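Drawer tips from the Tamihana grasp trials

Workshop notes, page 5. Compiled by Corina Bogdan and Tane Hinds. Last revised 20 Apr 2024.

These tips come out of the drawer series we ran on the Pamberg bench between October and spring. The aim was to compare two ways of picking small objects out of household furniture: a fixed approach, where the arm follows one stored path, and a replanned approach, where the path is computed again after the drawer has been opened. Both used the same arm and the same objects. Each method got 50 attempts per drawer height.

Results in short. The replanned approach failed 5 times in 50 at the lowest height. The fixed approach failed 30 times in 50. At the upper height there was little between them. Most fixed-path failures were contact with a side wall before the fingers reached the object.

Setting up the furniture

Put the nightstand on a hard, level floor and check that it does not rock. A unit that shifts by a few millimeters when the drawer is pulled will spoil the stored path.

Open the drawer to its stop. A partly open drawer leaves the back third out of reach from above, and the wrist will meet the panel overhead.

Keep the stop screws tight. Lindsay Mudgway checks ours every 30 cycles and has replaced two.

Rub plain candle wax on wooden runners. Avoid spray oil; it collects dust and the pull force creeps up over a long run.

Placing the object

Lay cans and bottles on their side only if the trial calls for it. A cylinder on a bare drawer bottom rolls when one finger touches first. A strip of shelf liner stops this, but record it, as it changes the result.

Leave a finger's width between the object and the side wall. Closer than that, use a top grasp and lower the closing speed.

Dark metal gives poor depth readings in a shaded drawer. A lamp set to one side works better than one overhead – the arm casts less shadow on the target.

Reaching in

Approach from the side of the unit that has more free floor. Set the elbow high first, then lower the hand. Going in flat and lifting over the wall was the slowest option in every block.

Splay the fingers before they pass the rim of the drawer. Opening them inside costs clearance on both sides.
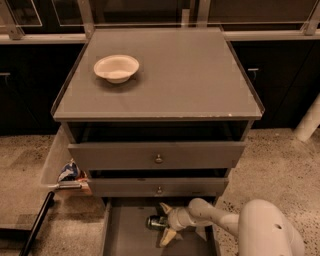
Low drawer, side approach: fingers splayed around a dark metallic cylinder.

Logging

Write down drawer height, object, lighting and method before the attempt, and the outcome straight after. Ashton Te Moana keeps a separate column for wall contact, even where the pick succeeded. Those light touches predicted later failures better than the grasp score did.

The Trulden log sheet holds 3000 rows. Start a new one for each method.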